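Inicio > Blog > Cacharros

Otra vez la correa

30 de septiembre de 2024

El resumen que circula sobre Sastine dice que el fallo está "acotado". Llevo desde junio leyendo esa palabra y cada vez me fío menos. En la última tanda hicimos 252 intentos de meter una bolsita en una bolsa de tela, y en 20 el programa se paró por exceso de fuerza con la pinza derecha enganchada en la correa. La explicación oficial de Hokthorpe: la tela es "un material difícil". Pues claro que lo es, para eso lo compramos.

Lo que me preocupa es otra cosa. La parada salta cuando la correa ya está tensa, y durante ese rato el sistema sigue convencido de que va bien. El registro marca "objeto colocado" en los 20 casos. Con una bolsita da igual, pero con la mano de alguien cerca ya no me hace tanta gracia. 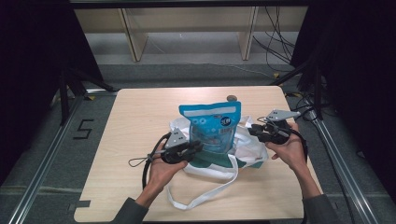

La bolsita azul en la bolsa blanca, con la correa suelta sobre la mesa y las dos pinzas llevadas a mano.

Me proponen grabar 30 demostraciones más y volver a entrenar. Bueno. Ya lo hicimos en junio con los cables y el problema se mudó de sitio. Yo preferiría bajar primero el umbral de fuerza y que el registro deje de mentir, aunque salgan peores números en la presentación.

Si alguien ha conseguido que esto distinga una correa de un asa, que lo cuente en los comentarios. Con vídeo sin cortes, por favor.

Archivado en: robots, averías
4 comentarios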